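**Sterholm Makers' Circle, minutes, 11 January 2018**

Present: Hildegard Sauerland (chair), Annick Rolland, Sawsan Darwish, Gunther Görtz, Henrike Rieger (minutes)

**1. Table and wall panels**

Everyone loves the new look! Annick passed the fern and flower fabric sample round again and we agreed, with no votes against, to keep it for the tabletop through February. Gunther still prefers the dark brick print to the paler one he saw at Eltine (the slate blue won him over) and would like it on the noticeboard too. Left open until we know what a roll costs.

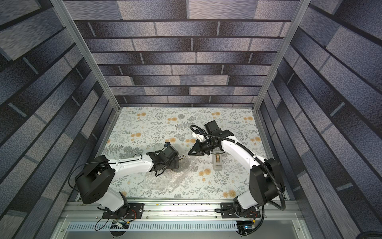 *Item 1: flowered tabletop and brick-print panels, with bubble wrap on the table.*

**2. Packing materials**

Sawsan has found a supplier in Dunurberg who will do bubble wrap at 49 a roll, delivered, and she was so pleased that we ordered on the spot. Eight rolls to start with. Loose sheets are to be smoothed flat and used again wherever they still have their bubbles. Henrike asked for a drawer for the small pieces, and Gunther will clear the one under the tape.

**3. Money**

Balance stands at 1,978 before the bubble wrap order. Annick is owed 92 for fabric and will be paid this week.

**4. Any other business**

Hildegard would like a second pattern for the summer, something with berries perhaps. Lots of ideas, samples to the next meeting please!

**Actions**

- Gunther: drawer, price for a roll of brick print
- Sawsan: confirm delivery
- Annick: receipt to Hildegard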